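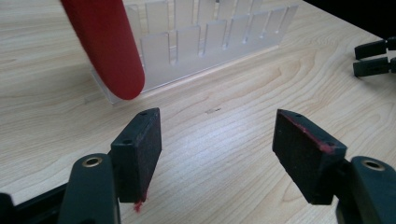 Walteo equipment plan and budget sheets

Maintained by Notburga Gisler and Settimio Cattaneo
Last updated March 19, 2020

What's in this folder

Walteo is our tabletop manipulation dataset, and these are the sheets we use to decide what to buy for it. We started with one hand-held gripper and a borrowed desk, and it has grown faster than either of us dared hope! The files cover spending through the end of May. If you are setting up a similar station, please copy whatever helps.

Files

grippers.csv -- one row per hand-held gripper, with print date, pad material and repair notes
consumables.csv -- pads, screws, brass inserts, cleaning supplies
props.csv -- racks, rods and other objects we handle on the table
wishlist.txt -- things we want and can't pay for yet

All prices are in US dollars and include shipping. A blank price means we already owned the item.

Budget for this round

Total: 600
Committed so far: 279, covering printed parts, inserts and the first order of pad material
Not yet committed: everything else, most of it set aside for spare fingers

We plan on 2 grippers per table, plus one spare set of fingers for each. Settimio wanted 3 tables by May. We're going with two, and the money saved goes into spares, which I think is the more exciting purchase anyway (a session that keeps running is a wonderful thing).

Choosing suppliers

Brusik quoted the printed links and pad holders as a set. Duso was cheaper per piece but has a minimum order we can't meet yet. Pad sheet comes from Leone, cut to size, and we trim it ourselves. 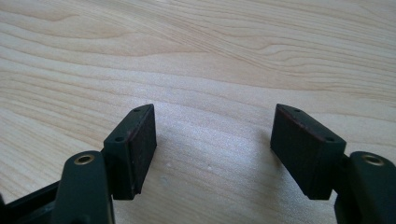 Pads are the line to watch. Budget them as a consumable from day one and keep them separate from the grippers in your sheet. We had them lumped together at first and could never tell what a month of recording cost us. The arms and inserts can sit under equipment.

Tables are easier. Any plain wood top with even light over it will do nicely, so look at what you have in the building before spending anything. Clear acrylic props are worth a little extra: they're hard for vision models and lovely to have in the data.

Known gaps

Labor isn't counted anywhere. Neither is printer time on our own machine.
The pad_life column in consumables.csv is still mostly empty.
Duso prices need a fresh quote before anyone relies on them.

Corrections are very welcome -- send them to Notburga.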